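Search this site
Enter keywords Go

Jurnano at the Gavov: prints by the yard

The press sheet for the Jurnano print show promises "a radical rethinking of the edition." I have read that sentence on so many press sheets that I went in with my arms crossed, and I can't say I uncrossed them for long.

The facts first. Algirdas Pärn has hung 66 linocuts in the two upstairs rooms at the Gavov, all pulled from 32 blocks. Some blocks were cut back and reprinted in a second color, the old reduction method that plenty of high school art rooms still teach. The colors are good, especially a dull brick red that turns up along the back wall. But radical? The wall text says so four times and never gets around to saying how.

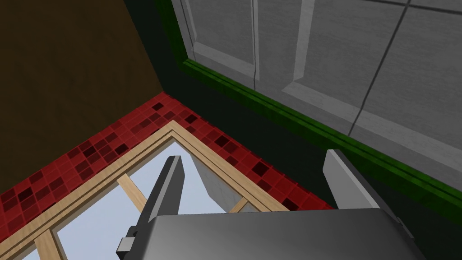 Gripper and wood-framed window, computer rendering.

Then there's the price list. Small prints start at $900, unframed, and the larger ones are marked "on request." I requested. I was told the number depended on the collector, a sales policy I'd expect from a used car lot.

What I did like was a run of small night pieces near the stairs, cut fast and printed a little dirty – you can feel the knife slipping. They came out of a slow August, Pärn told me, when the studio at Foment was half shut. More of those and fewer slogans, please.

Upstairs rooms, free entry, closed Mondays.

Comments (3)

Lawal_prints: Four times? I counted five.

marge2221: The brick red ones are worth the stairs. You're too hard on him.

T. in the back row: Did they ever give you a price?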